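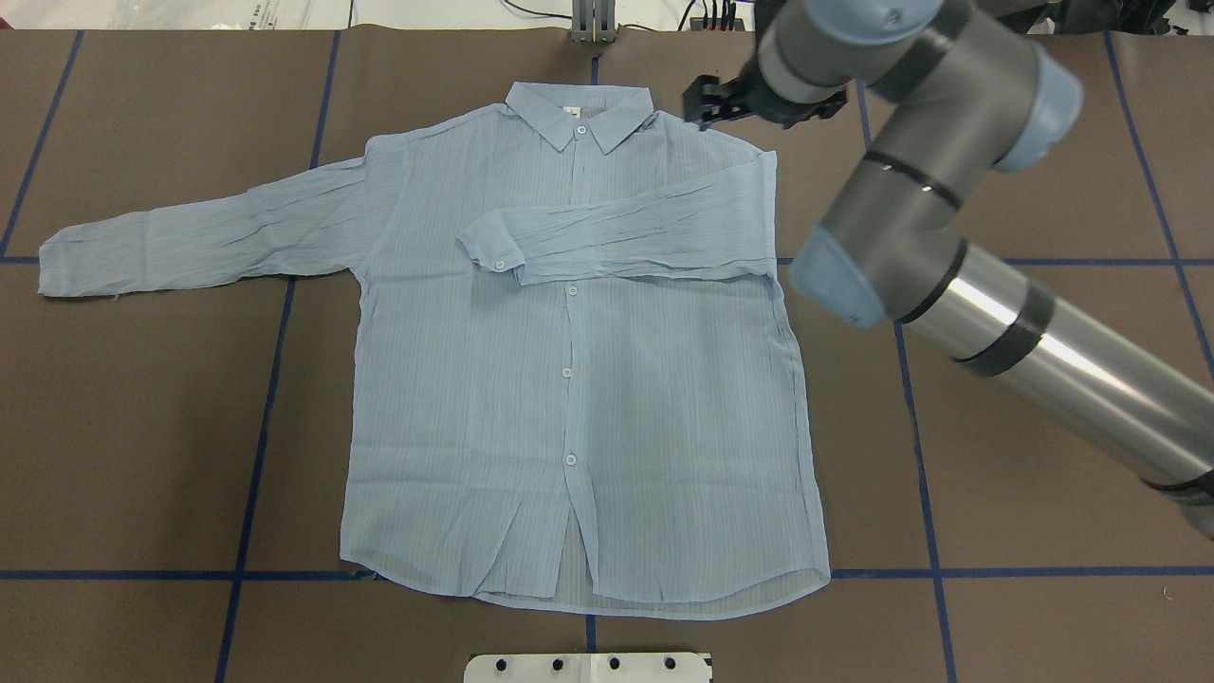
Hard water and what it does to a wash

The water in Turmont is hard, and I had lived here for two years before I thought to test it. The strips came from the aquarium shop and they went straight to the darkest square on the card. I have since read a fair amount on the subject, and most of it comes down to calcium.

Hardness is dissolved calcium and magnesium picked up from rock. Soap reacts with both and forms a grey scum that does no cleaning and settles in the cloth. Modern detergents cope better than plain soap, and powders usually contain something to tie up the calcium before it gets in the way. Even so, a dose that suits soft water will be too small for hard water. The table on the back of the packet gives three columns. I had been reading the wrong one.

Correcting the dose made the most difference. Towels that had gone stiff came back over several washes. I tried white vinegar in the softener drawer as well, on the advice of Pascal Coste downstairs, and stopped after a month. It does rinse out some residue, but Giuliana Restrepo, who used to repair machines, told me she had replaced door seals in houses where it was used every week. I can't prove the link. I use citric acid in an empty drum now, every second month, and never with clothes in.

Temperature matters separately. Scale forms on the heating element as the water gets hotter, so a machine that is always run at 65 will fur up sooner than one kept at 40. On the other hand, a machine that never goes above 40 will grow a film of grease and mould behind the seal and in the drawer. My present routine is 40 for nearly everything and one hot cycle for towels and bedding on a Saturday.

Shirts I treat differently. Thin cotton holds on to residue and then feels rough at the neck, so they get an extra rinse, a slower spin and a half load. I take them out straight away and dry them on hangers with the top button done up. Ironing is easier while they are slightly damp. The iron itself gets a mix of tap water and deionised water, as the instructions say, and the spray nozzle has stopped blocking.

A softener under the sink would deal with all of this at once. Baptiste Perrin has one and likes it. It needs salt, a drain connection and a cupboard I don't have, and the kitchen tap would want its own unsoftened feed. I priced the plumbing in April and put the quote in a drawer.

If anyone in Turmont has a recent hardness figure from the water company, please leave it in the comments. The strips only give a range, and I would like to set the dishwasher properly too.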